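Protokoll der Abteilungsbesprechung Retourenaufbereitung, Kodbridge, Standort Cloltau

Zeit: Dezember, Freitag, 13 Uhr
Ort: Pausenraum Halle 7
Leitung: Lejla Petkov
Anwesend: Frühschicht und Spätschicht Retouren, Instandhaltung, Betriebsrat, Personalabteilung. Die Nachtschicht war nicht vertreten und erhält das Protokoll als Aushang.

TOP 1 Protokoll der letzten Sitzung
Ohne Änderungen angenommen. Der offene Punkt Bodenbelag an der Packstrecke bleibt offen, das Angebot liegt noch nicht vor.

TOP 2 Stand Automatisierung Sortierplätze
Frau Petkov berichtet über das Projekt Zindell. Die Roboterarme sollen ab dem Frühjahr bei Spielwaren und kleinen Haushaltsartikeln das Vorsortieren übernehmen. Sichtprüfung, Reinigung und die Entscheidung, ob ein Artikel wieder in den Verkauf geht, bleiben bei den Mitarbeiterinnen und Mitarbeitern. In der Abteilung arbeiten derzeit 22 Personen. Kündigungen wegen des Projekts sind nicht vorgesehen, das steht so auch in der Betriebsvereinbarung.
Die Zielmenge für die erste Stufe beträgt 1.000 Teile pro Schicht. Die Spätschicht hält das für zu hoch, solange weiche Artikel von Hand nachgelegt werden müssen. Frau Petkov nimmt den Einwand auf und klärt mit der Firma Matić, mit welchem Anteil an Plüschware gerechnet wurde.

TOP 3 Änderungen bei den Arbeitsplätzen
Vier Handsortierplätze fallen weg, dafür entstehen zwei Plätze für Anlagenbetreuung. Die Stellen werden zuerst intern ausgeschrieben. Die Einarbeitung dauert zwei Wochen und findet in der Arbeitszeit statt.
Frage aus der Frühschicht: Wie werden die neuen Plätze eingruppiert? Die Personalabteilung schlägt eine Stufe über der Sortierung vor. Der Betriebsrat will das schriftlich haben, bevor die Ausschreibung ausgehängt wird — auch für die Vertretungen.
Mehrere Kolleginnen weisen darauf hin, dass am Handsortierplatz bisher im Sitzen gearbeitet werden konnte. Die Betreuung der Anlage ist überwiegend im Stehen geplant. Für Beschäftigte mit ärztlicher Einschränkung muss es eine andere Lösung geben. Die Personalabteilung führt dazu Einzelgespräche.

TOP 4 Kameras
An den Armen sind Kameras montiert. Der Betriebsrat fragt, ob damit Personen aufgenommen werden. Die Instandhaltung erklärt, dass die Bilder zum Greifen gebraucht werden. Eine Auswertung nach Personen oder nach Arbeitstempo ist laut Betriebsvereinbarung ausgeschlossen. Offen ist, wie lange Aufnahmen gespeichert werden. Bis zur Klärung bleiben die Handplätze außerhalb des Aufnahmebereichs.

TOP 5 Greifversuche mit gemischter Ware
Die Instandhaltung stellt die Versuche vor. Gearbeitet wird mit Plüschtieren, Schaumstoffwürfeln, Schüsseln und einem Messbecher aus Metall. Schwierig sind nach ihrer Auskunft Teile, die ineinander stecken oder dicht aneinander liegen. An den Sortierplätzen kommt das bei Sammelretouren täglich vor. Die Frühschicht stellt dafür eine Kiste mit typischen Fällen zusammen.

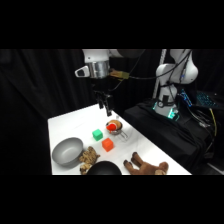

Seite zuletzt geändert: Dezember, Freitag, 16:40 Uhr

Zur Verkabelung merkt der Betriebsrat an, dass Leitungen in der Halle nicht frei herunterhängen dürfen. Die Instandhaltung plant für die Sortierplätze geschlossene Kabelkanäle ein.
Besprochen wurde auch, wer bei einem Stillstand eingreift. Festlegung: nur eingewiesene Personen, und erst nach dem Abschalten. Die übrigen Beschäftigten melden die Störung und arbeiten an den Handplätzen weiter. Stillstandszeiten werden der Schicht nicht auf die Menge angerechnet.

TOP 6 Verschiedenes
Die Handschuhe in Größe 7 sind wieder da. Die Urlaubslisten für das erste Quartal bitte bis Monatsende abgeben. Der Kaffeeautomat in Halle 7 wird ausgetauscht, ein Termin steht noch nicht fest.

Aufgaben
Petkov: Rückfrage bei Matić zum Anteil Plüschware
Personalabteilung: Eingruppierung schriftlich, Einzelgespräche
Instandhaltung: Speicherdauer der Aufnahmen, Kabelkanäle
Frühschicht: Kiste mit Sammelretouren

Nächste Besprechung im Januar, Einladung folgt.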